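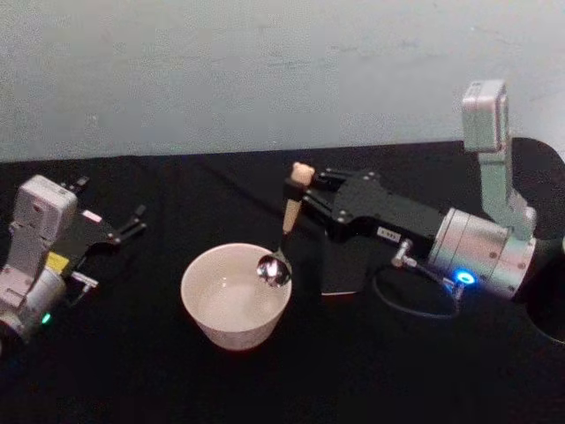 4. Where people leave the trail

Figure 4. A white ceramic bowl on black cloth, with a robot arm on either side.

Search this site Search for: Go

I went into this part of the work fairly sure I knew the answer. I've walked the Statanwood preserve for years, and if you'd asked me why it has so many unofficial side paths, I would have said shortcuts. People are in a hurry, they see the parking lot through the trees, and off they go. The counts didn't back me up very well, so let me go through what I found and where I think I was wrong.

A quick reminder of the setup from Section 3. The preserve has six public gates, and I split every marked trail into 100-meter stretches, starting fresh at each gate. For each stretch I wrote down how many side paths left it, how wide they were at the mouth, and what sat at the other end (if anything did – plenty of them just fade out in the ferns). I did the walking in July, when the growth is thick and a path has to be getting some use to stay open. That means I surely missed the faint winter ones, and I'm fine with that for now.

During the same month I logged 1,588 groups passing the points where I stood with a clipboard. Of those, 533 left the marked trail while I could see them, which works out to almost exactly a third. I counted a group once no matter how many kids or dogs it had, and I didn't count anyone who only stepped aside to let a bike through.

4.1 Water beats parking

The biggest pull by far was Yau Pond. The east loop runs along a low ridge above it, close enough that you can hear the frogs, but the official path doesn't come down to the shore until the far end. Every single stretch on that ridge had at least one side path dropping toward the water, and the widest ones were right where the trees open up and you get your first look at it. Some of these are in rough shape, with bare roots and a gully down the middle that carries mud straight to the bank.

The parking lot, my favorite suspect, did much less. There are a couple of cut-throughs near the main gate and they're well worn, but they're short and flat, and the ground there is mostly old gravel anyway. If I had to pick which ones to worry about, I'd leave those alone and go straight to the pond.

4.2 Mud and the long way around

The second thing that jumped out at me was mud. On the Willesska side the trail crosses a seep that never quite dries up, and walkers have been stepping around it for so long that the trail is now three or four paths braided together. I hesitated over whether to call these side paths at all. In the end I did, because they're bare ground outside the marked route and the plants don't care what we call them! But I kept them in their own column, and anybody who'd like to drop them can do so without upsetting the pond results.

I also tried running the path map through Skinulance, the mapping program I used in Section 3, to see whether slope alone would predict where the side paths start. It didn't do badly on the ridge. It did terribly at the seep, where the ground is nearly level and slope has nothing to say. A layer for soil wetness would probably help, and I'd love to have one, but the soil survey for the preserve is coarse and I didn't trust it at this scale.

4.3 What I can't tell from this

I only stood at points I could reach and stay at comfortably, so the steep north corner is thin in the counts. I also suspect that a person with a clipboard makes people behave a little better than usual, so a third may be on the low side. And a July crowd isn't a fall crowd – leaf season brings first-time visitors who may stick to the blazes more closely, or may wander all over the place. I don't know which.

I'm also not saying the side paths are all bad. Two of the pond ones follow solid rock nearly the whole way down, and if the preserve ever wants an official way to the shore from the ridge, I'd start by looking at those. The next section compares their grades with the grade of the existing shore path and works out how much of each would need steps.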